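Leltosberg Neighbors Fund
Minutes, September online giving meeting
Back room, Monday, start 7:10 pm (late, door code changed again)

Present: seven board, two from the web group, one guest from Trarnetti. Quorum ok.
Apologies: three received, one by text during item 2.

1. Last minutes
Approved. One fix, "matching gift" should read "matched gift" on page 2. No other changes.

2. Complaint about listings on the giving page
Main item, took most of the evening.

Background for those who missed last time. Our giving page runs on Ilix. Anyone with a nonprofit number can be added to the "give to a local group" list, Ilix adds them automatically, we don't see names first. There are 195 groups on our list right now. In August a member wrote in to say 2 of them put out material against immigrant families and that people giving through our page were seeing our logo right next to theirs.

Web group checked. Both listings were real. Both taken down from our page the same night, but both still live on the main Ilix site, which we have no say over. One had taken in $50 through us, a single gift. The other nothing. Donor of the $50 has been written to, no answer yet.

Discussion. Long. Main points as I got them:
- Several felt we should of caught this ourselves. List has not been looked at since it was switched on.
- Question whether we can legally refuse a group with a valid nonprofit number. Web group says yes, it's our page, Ilix terms let the host hide any listing. Asked for that in writing.
- Worry about being called political. Reply from two members that leaving them up is also a choice and our donors noticed before we did.
- Where is the line. A church group on the list has a statement on marriage some members object to. Strong views both ways. Not settled tonight.
- Suggestion to drop the open list and only show groups we've approved. Would cut it down a lot. Smaller groups lose out, esp. ones that never answer email.

Trarnetti guest (they run a similar page for the towns up the river) explained how they do it. Every group signs a one-page pledge: no money goes to work that targets people for race, religion, where they come from, who they love, disability. Won't sign, not listed. Took them a full spring to get signatures. Lost some groups, mostly ones that had folded anyway. Happy to share their wording. Thanks given.

Asked if a pledge stops anyone who is willing to lie. Guest said no, but it gives you a clean reason to remove them after.

Motion A: hide all listings that have had no gift in the past year until reviewed. Carried, one against.
Motion B: adopt a pledge based on the Trarnetti wording, draft to next meeting. Carried, no one against, two abstained.
Motion C: move off Ilix altogether. Withdrawn, to come back with costs.

3. Reply to the member who complained
Draft read out. Thought too stiff. Take out "we take these matters seriously", say what we did and when. Chair to resend by end of week. Also agreed to put a short note on the page itself, plain words, not a press statement.

4. Letter to Ilix
Ask three things: why the two groups are still on the main site, who reviews reports, can hosts get a notice when a new group is added. Web group reported the listings through the form twice and got the same auto reply both times. Agreed the letter goes from the chair, on paper as well as email. Castaño page (the school supply drive) is on Ilix too and would like to co-sign. Agreed.

5. Money
Online gifts since last meeting $2,091. Mail gifts not counted yet, box still has to be opened by two people together. Ilix fee is taken before we see the money, want it shown as its own line from now on. Report accepted.

6. Room and storage
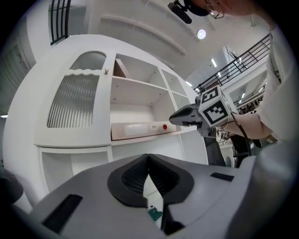 Back room: white cabinet and open shelves.

Paper records need to be in one place before the review starts. Group files from the old sign-up days are split between three houses. Agreed to bring them all to the back room by next meeting. Spare key to be cut, cost ok'd without a vote. Donor records do NOT go in the back room, they stay in the locked drawer at the office.

7. Any other business
- Fall mailer: hold until pledge is settled. Printer says fine up to the end of the month.
- Someone asked to record the meetings. Deferred.
- Sign-up sheet for listing review went round. Each reader takes a batch, looks at website and last public post, marks yes / no / talk about it. "Talk about it" pile comes back to the full board, no one decides those alone.

Actions
Chair: letter to Ilix, reply to member
Web group: hide listings per Motion A, get Ilix terms in writing, costs for Motion C
Secretary: get Trarnetti wording, ciruclate draft pledge a week before
All: old files to back room

Next meeting same room, 7 pm. Closed 9:25.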